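在床面上叠衣服：床单、T恤与收纳尺寸

栏目：卧室与衣物

没有专用叠衣台的住处，床是屋里面积最大的平面。床面的缺点也很明确：软、会下陷、表面有褶。下文按操作顺序写，先处理床面，再处理衣物，最后是入柜。所列尺寸以成人短袖T恤和双人床为准，儿童衣物按比例缩小，厚卫衣另见后文。

一、床面准备

1. 清空床面。枕头、被子移到椅子上或床尾凳上。被子留在床上会占掉三分之一的面积，也容易把叠好的衣服带翻。

2. 拉平床单。先固定靠墙的两个角，再到外侧拉紧。单人操作时按对角线顺序：左上、右下、右上、左下。沿同一边连续拉两个角，床单会整体偏向一侧，后两个角往往不够长。

3. 褶皱的处理限度。横向浅褶不影响叠衣，用前臂从中间往两侧推一遍即可。高出床面、手掌压下去又弹起来的硬褶需要处理，衣服压在上面会印出痕迹。处理方法是喷少量清水，用手掌压平，晾到完全干透再放衣服。

4. 检查床单与墙之间的缝。床垫靠墙的一侧最容易夹东西，袜子、发圈、遥控器电池盖都常见。叠衣前沿缝摸一遍，能省去后面找单只袜子的时间。缝过宽的，可在床垫与墙之间塞一条卷紧的旧浴巾。

5. 浅色床单先看清洁度。乳白、米色床单用久了，中部会有颜色偏深的区域，成因多为皮脂和反复摩擦。白色衣物不要直接铺在这类区域上，先垫一块干净的薄棉布。深色衣物无此限制，但新买的深色牛仔布有掉色可能，首次洗涤前不宜在浅色床单上长时间堆放。

二、床单的洗涤与更换

纯棉床单用40度水洗，标准程序。水温再高，松紧带和缝线老化加快。混纺床单按水洗标执行，水洗标已磨损看不清的，一律按低温处理。

洗涤剂用量以衣物重量计，床单单独洗时常见的错误是倒多。漂洗不净的床单手感发硬，晾干后褶更深。判断方法：漂洗结束后取一角，拧出的水有明显泡沫，需要加一次漂洗。

床单不与毛巾同洗。毛巾掉毛，毛絮粘在床单上，再粘到后面叠的衣服上。也不要和带拉链、挂钩的衣物同洗。

晾晒时双边对齐，中线搭在晾杆上，每隔一段时间换一次搭线位置。搭线固定不动的床单，中间会留下一道横向硬痕，铺床后正好位于腰部。用两根平行晾杆架空，可减轻此问题，干得也快。

起球的床单可以继续使用，但不适合当叠衣面。针织衣物与起球面摩擦后，自身也容易起球。

中部颜色变深的处理：

先用温水浸湿，局部涂抹中性皂液，软毛刷单向刷洗，静置后再进洗衣机。含氧漂白剂按包装说明稀释，整条浸泡，不做局部点涂，点涂容易出现色差圈。含氯漂白剂不用于米色床单，褪色不均，且无法恢复。

处理两轮仍无变化的，可视为纤维本身发黄，停止处理。继续加大用量只会降低布料强度。

三、衣物的分拣

洗好的衣服从晾架上收下来后，先分拣再叠。边分边叠的速度较慢，叠好的几摞也容易混。

分拣顺序如下：

需要挂的先取出。衬衫、西裤、垂感面料直接上衣架，不经过床面。

袜子和内衣集中放进一个小篮，放在床头一侧，最后处理。

T恤、针织衫按面料厚薄分成两堆。厚薄混叠，摞到一定高度必然倾斜。

裤子单独一堆，置于床尾。

有潮气的衣服单独放。判断部位是领口、腋下接缝和口袋底，这几处比衣身干得慢。用手背接触，发凉的即视为未干透，继续晾。

右手习惯者，未叠衣物放右侧，已叠衣物放左侧，中间留出操作区。左手习惯者相反。操作区的宽度以一件T恤两袖展开为准，再加一个手掌。

四、T恤的基本叠法

以下为三折直立法，叠好后可竖放于抽屉。

第一步，正面朝下铺平。领口朝远离身体的一侧，下摆朝向自己。两手分别捏住肩缝外端，轻拉，使肩线成直线。之后捏住下摆两角，向自己方向拉一次。只拉肩或只拉下摆，衣身会扭。

第二步，折左侧。以肩线中点为折线上端，垂直向下折到下摆。袖子随衣身翻过来后，再反折回去，袖口不超过外侧折线。

第三步，折右侧。方法与左侧相同。折完后的长条宽度应与目标抽屉的分格宽度一致，一般比分格窄一指。宽度不对时，回到第二步调整折线位置，不要在长条上硬挤。

第四步，下摆上翻。把下摆翻到距领口三指处停住。翻到与领口齐平会使领口变厚，后续折叠时最外层鼓起。

第五步，再分三等份折起。每折一次，用手掌由折边向开口方向抚一遍，排出空气。

完成后的标准：四边基本平直，厚度均匀，竖放能自行站立，下摆不外露。站不住的原因通常有两个，一是折得太宽，二是第四步中空气未排尽。

平放叠法适用于层板衣柜。前三步不变，第四步改为从下摆向上对折一次，成近似长方形。平放的衣物高度不受分格限制，但一摞以9件为上限，再往上，底层衣物折痕明显，抽取时上层会散。

五、软床面带来的几个问题

硬桌面上的叠法直接搬到床上，结果会有偏差，原因集中在床面下陷。

手掌下压时，折线随床面一起下沉，折边成弧形。改正方法是减小下压力，改为平推。手掌与衣物平行，贴着表面移动。

捏角提起时，衣身中部会贴住床单，提得慢则整件被拖皱。捏住两角后应先向上提离床面，再移动，最后放下。先移动再提起，边缘会卷。

常见缺陷与对应处理：

一角堆起。多见于领口侧或袖子折返处，布料没有拉开就翻了过去。处理时只打开最后一折，把堆起的角向外抻平，重新翻回。不需要整件拆开。

下缘不齐。前片和后片长度不一致，或铺平时后片缩在里面。铺平阶段把手伸进衣身，从里面推一下后片。下摆本身为弧形设计的，不要求对齐，以侧缝底端为准。

表面斜纹褶。第一步中扭了衣身。有斜褶时回到铺平步骤，抚平不能消除。

边缘垂出。衣物离床沿太近，一部分悬空，折线随重力下坠。操作区应离床沿一个前臂的距离。

底面印褶。床单褶印到衣物背面。轻度的入柜一晚可自行恢复，明显的需重新挂起。

床面过软的，可放一块硬质垫板。旧的大开本日历、裁平的瓦楞纸板均可，表面包一层棉布。Plasdale的折叠衣板也能用，展开后为平板，用毕对折塞进床底。垫板的宽度不应小于肩宽，长度不应小于衣长的一半。

六、厚衣物与特殊面料

连帽卫衣。帽子先向后背方向折平，帽绳塞进帽内，再按T恤方法折两侧。袖子较厚，不要两袖重叠在中线上，左袖折向左半侧，右袖折向右半侧，中间留缝。

羊毛衫。不做三折直立，采用平放，对折次数越少越好。折痕处可夹一张薄纸。长时间存放的，每换季打开一次，换个位置重新折。

弹力面料。折叠过程中不拉伸，铺平时以自然状态为准。拉伸后折叠，回弹会使折线移位。

印花T恤。大面积胶印图案不宜相对折叠，图案与图案接触后，在高温环境下可能粘连。按三折直立法叠，图案朝外，抽屉中也便于辨认。

牛仔裤。裤腿左右对折，裆部尖角向内折平，再从裤脚向腰部三折。腰部厚，裤脚薄，竖放时腰部朝下。

七、堆放与转移

叠好的衣物在床上不宜久放。一摞放在软床面上，人在床的另一侧坐下或用手撑床，都会造成倾倒。叠完一类即转移一类。

转移时双手从底部托起，拇指压住顶面。托起前先把底层往自己方向平移少许，使其脱离床单。

暂时不能入柜的，用浅盘或平底收纳箱承接。Vokbridge的布面收纳箱侧壁有插板，插板取出后可压平。使用前检查底板是否到位，底板翘起时，最下面一层衣物会折出弧形。

抽屉分格的宽度建议为26厘米，适合成人中号T恤三折后的宽度，大号衣物需相应加宽。分格板高度低于叠好衣物的高度，露出部分便于抽取。

抽屉装至八成即停。竖放的衣物之间应能伸进手指，塞得过紧时抽一件带出两件，且难以放回。

同一格内按使用频率排列，常穿的靠前，洗后从后排补入，再整体前移。这样做磨损较均匀。

八、靠墙床的摆放与墙面

床靠墙放置时，叠衣操作只能从外侧进行，靠墙一半的床面够不到，只用作暂存区。身高不足的，跪在床沿操作会使床面向膝盖方向倾斜，宜把操作区向外移。

墙面与床上用品长期接触，会有蹭痕和掉粉。白色乳胶漆墙面的处理顺序：

干擦。用干的软布或纳米海绵轻擦，力度由小到大。

湿擦。干擦无效时用微湿的布，擦后立即用干布吸一遍。

彩色笔迹。水性笔可用湿布。油性笔先在不显眼处试少量酒精，确认不掉漆后再用棉签点擦，从笔迹外缘向中间收。大面积涂抹会把颜色带开。红色尤其难清，擦到变浅后停手，余下部分用同色漆遮盖。

小块磕碰、漆皮脱落。用补墙膏填平，干后以细砂纸打磨，再补漆。Jaunzems的小罐补漆为哑光，净含量200毫升，适合点补。补漆前把原墙漆的光泽度对一下，哑光补在丝光墙面上，侧光时可见。

补漆期间床应离墙，床单撤下。漆面完全干透再把床推回。

床垫上沿与墙接触处，可在墙面贴一条可移除的透明保护膜，高度盖过枕头顶部。贴膜前墙面应无浮灰，否则边缘很快翘起。

九、叠衣过程中的对位参考

初次在床上叠的人，难点多在判断大小是否一致。可用以下几种参照。

床单本身的织纹或缝线。条纹、格纹床单可以直接当尺，素色床单没有线可循，改用床沿。衣物下摆与床沿平行，即可保证铺正。

手掌。张开手掌，拇指尖到小指尖的距离固定，以此量宽。

样板。取一块硬纸板裁成目标宽度，放在衣身中部，两侧沿纸板边缘翻折，翻完抽出纸板。成批叠同尺码衣物时速度最快。Vandura的叠衣板属同类原理，带铰链，缺点是收纳时占地方。

浅米色素面床单上放一件折成近似长方形的蓝色衣物，颜色反差足以看清四边。检查时依次看角部有无堆褶、下缘是否平直、表面折痕走向。深色床单配深色衣物时边缘不易辨认，可在操作区铺一块浅色枕套。
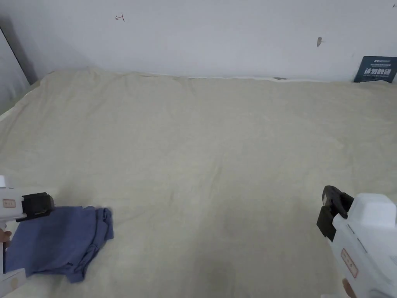
十、灯光与操作高度

顶灯在身后时，身体的影子落在操作区，深色衣物的折线难以看清。开床头灯，使光从侧面来，褶皱更明显，便于检查。白天可利用窗光，站位以窗在侧面为宜。

床面普遍偏低，长时间弯腰叠衣会造成腰部负担。可采取下列方式：

衣物量少时，坐在矮凳上操作，膝盖与床沿齐平。

衣物量大时分两次，中间去处理挂件。

床架下有调节脚的，不建议为叠衣而升高，改用可折叠的熨衣板作操作面，床面仅作分拣和暂存。

十一、叠完之后

清扫床面。叠衣会留下毛絮、线头，偶有纸屑。用粘毛滚筒沿一个方向滚一遍，滚到床沿后把粘纸撕掉。滚筒不适用于起绒床单，会带起绒毛，改用橡胶手套，戴上后手掌单向抹过，毛絮会聚成团。

再检查一次靠墙的缝。袜子配对后有余单的，先看这里，再看洗衣机门封圈和被套内角。

床单在叠衣后重新拉紧，顺序同第一节。下摆掖进床垫底下的深度以一个手掌为准，掖得过浅，睡一晚即脱出。

十二、问题对照

抽屉里衣服歪倒：分格过宽，或衣物太薄。薄衣物可多折一次，或在末端放一个书立。

取出后有明显横折：第五步折得过紧，或抽屉过满。改为卷放，折痕可减轻，但占用体积略大。

领口变形：叠时捏领口提起。提衣服只捏肩缝和下摆，不捏领口。

叠好后闻到霉味：入柜时未干透。整格取出重新晾，抽屉内壁用干布擦净，敞开一天再用。

同样的衣服叠出来大小不同：折线上端不固定。统一以肩线中点为起点，或使用样板。

白色T恤背面发灰：接触了床单颜色变深的部位，或与未清洁的垫板接触。垫板外包的棉布应与床单同时更换。

浅色衣物上有细小色点：多为同筐深色衣物掉下的毛絮，先用粘毛滚筒，仍有残留再考虑洗涤。

床单四角反复脱出：床垫厚度超过床单设计高度。测量床垫连同保护垫的总厚度，按总厚度购买；在更换之前，可用床单夹固定对角，夹子朝下，避免勾到衣物。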